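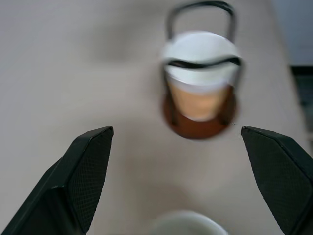 A small cup in its wire holder.

Litulik Camp Stove: Your Questions, Answered

We get a lot of mail about the Litulik, and we love it (keep it coming!), but the same handful of questions comes up every week, so we've gathered our answers on one page. Last updated 23 July 2020.

Is the Litulik a good choice for a first stove?

We think so, and we say that having sold it to plenty of people who had never lit a stove outside their own kitchen. It screws onto the canister, you open the valve a little, and you press the igniter. If you can work a garden hose you can work this. Do read the leaflet in the box first, though, and light it once or twice in the backyard before your trip so you're not learning in the dark with hungry kids around you.

How much does it weigh?

The burner alone is 81 grams. The stuff sack adds a bit more, and plenty of folks leave the sack at home and tuck the burner inside their pot wrapped in a bandana.

What fuel does it take?

Any threaded canister of isobutane and propane mix. It won't take the puncture kind or the long skinny ones sold for plumbing torches, and please don't try an adapter you found online. We've had a few of those come back to us and they weren't pretty.

Can I use it in my tent?

No. Please don't, not even in the vestibule with the door open, and not even when it's pouring. Any burning stove gives off carbon monoxide, and tents catch fire much faster than people expect. Cook outside, and if the weather is truly awful, eat the crackers.

Will it work in cold weather?

Down to 20 degrees Fahrenheit it does fine with a fresh canister. Colder than that the flame gets lazy, and a half-empty canister will give up sooner than a full one. Corentin Millet from our repair bench camps every December and sleeps with his canister in the foot of his bag, which he says his wife has never quite forgiven. For real winter trips, where you're melting snow for drinking water, you'd be happier with the Dodorano, our liquid fuel model.

What size pot can I put on it?

Anything up to 9 inches across. The arms fold out and lock with a click, and you should hear that click on each of them before you set anything down. Wide, heavy pots full of chili are another matter, and for group cooking we'd point you to a low stove with a hose.

Can I use a windscreen?

Not one that wraps all the way around, please. It traps heat against the canister, and that's dangerous. Set your pack or a log a couple of feet upwind, or cook behind a big rock.

The igniter quit. Is it covered?

Igniters are covered for two years, the rest of the stove for as long as you own it. Write to Monique Joly at our Tevance workshop, tell her when you bought it, and she'll mail you a new one with a little instruction card. Carry matches either way.

Where do I find the part number for a replacement O-ring?

It's part 662, and it also fits the older Yip burner.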